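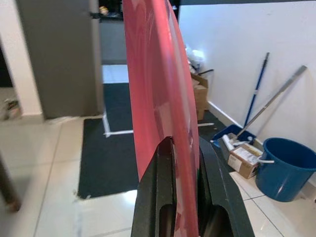 December, notebook, blade bench, a bit after 4 in the afternoon

Well, the rink let us have the ice from noon to two, and I'm writing this up while my toes are still coming back to life. Liston is a lovely old barn of a place (wooden benches, terrible cocoa, the friendliest front desk in the county) but my goodness it is cold along the far boards!

What we wanted to know was whether the shallower grind helps the rental skates or just makes beginners slide around more. Pentti ground one batch the usual way on the Skanar wheel and a second batch shallower, same stone, and I dressed the wheel between batches. We did 26 pairs all told, split evenly. One pair from the shallow batch came off again before we left the shop, a loose rivet at the heel, so Rosaura swapped in a spare and I have marked it in the table.

Lindalva's learn-to-skate group were the testers, bless them. Everyone did two laps and a snowplow stop on one set, then changed over and did it again. The changing over ate up around 40 minutes, far more than I had planned for, mostly laces. Next time we should have the second pair waiting on the bench, already opened up.

Comments were mixed, I'd say leaning toward the shallow grind for gliding and the regular one for pushing off. Several of the adults said the shallow blades felt "easier to stop," and Lindalva thought the same from watching. The kids mainly wanted to know when they could have the ice to themselves, and I can't blame them.

One thing for Pentti: pair 305 has the left edge higher than the right. I checked it twice with the square. It may be the holder and not the grind, so please look at the clamp before we do any more on that side.

I also tried the Lehtinen stone by hand on my own skates, which need it badly, and got a nice clean edge once I slowed down. Rhun says I still lean on the toe, and he's right.

Still to do: type up the comment cards, ask Fatemeh if Fovholm would take us for the next session (their ice is harder, and I'd like to see both), order laces, return the borrowed square.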